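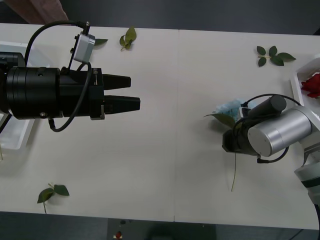
Week 5 notes: two-arm imitation on thin, bendy things (J. Joshi)

Paper for Tuesday is the Shibata one, read up to section 2 at least.

Recap. Policy takes the camera views + joint angles, puts out a short chunk of actions for both arms. One network, not one per arm. Chunk length matters more than you'd think, too long and the arms stop reacting to a stem that has rolled.

Why flowers? Stems are thin, heads are heavy-looking and hide the grasp point, leaves come off. Rigid-object planners do badly. Flellum baseline (fixed grasp point, no learning) got 2 of 14 trials. Learned policy 7 of 14. Same start layouts for both, so a fair comparsion.

Wrist view vs fixed view: fixed sees both arms but loses stems behind the grippers. Wrist sees stems well, loses the other arm. Use both.

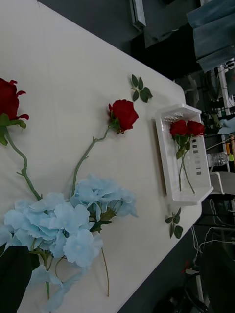
Fig. 2. Wrist view. Roses and blue hydrangea on the table, two more roses in the tray.

Note the crossing stems in the tray. Where would you grasp? Think about wich one moves first.

To do: sketch a loss for the 14-step chunk, bring it on paper. Mitthorpe group go first.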